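Ots Towel Folding Set - README

Version 2, November 2023
Maintainer: Harpreet Perron, Irnville

Summary

Ots is a set of 3168 short recordings of people folding household towels on a table. It covers hand towels, bath towels and face washers in plain colours. Each recording holds one towel and one fold sequence, from the towel lying open to the finished stack or roll.

Contents

- clips/ - the recordings, one folder per session
- labels.csv - towel type, colour, fold style and start state for each recording
- splits/ - train and test lists; the test list has 398 entries
- notes/ - session notes in plain text

Start states

The start_state column takes one of three values: flat, rumpled or heaped. Flat means the towel is spread out with all its corners showing. Small ripples in the pile are allowed. Thick towels seldom lie fully smooth, so a plush towel with a slightly uneven surface is still labelled flat.
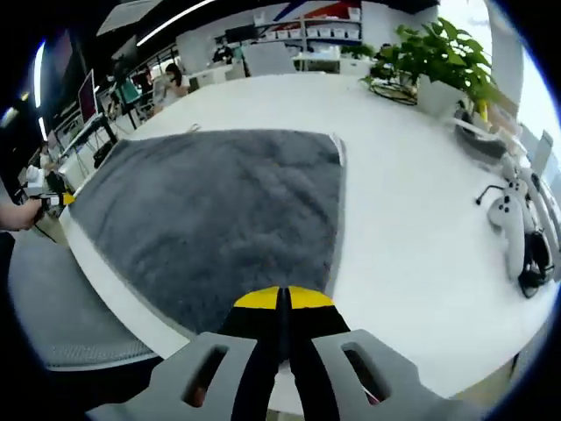
Rumpled is used when at least one corner is tucked under or hidden. Heaped is used when no edge can be followed for its full length. Where two labellers disagreed, the lower state was kept - heaped over rumpled, rumpled over flat.

Tables were not cleared to a fixed standard between sessions. Other items may be on the table with the towel, and these are not labelled.

Fold styles

half, quarter, thirds, roll. Thirds always starts with a long edge. Quarter is two halves at right angles.

Known issues

- 37 recordings from September have the colour field set to "grey" for both light and dark grey towels. Use the session notes to tell them apart.
- Dark towels hide their own fold lines. Labels for fold count are less reliable on these.
- The Maditz sessions use hand towels only.

Changes since version 1

Added the roll style. Renamed "messy" to rumpled. The file reader now needs Flivetti to be installed first.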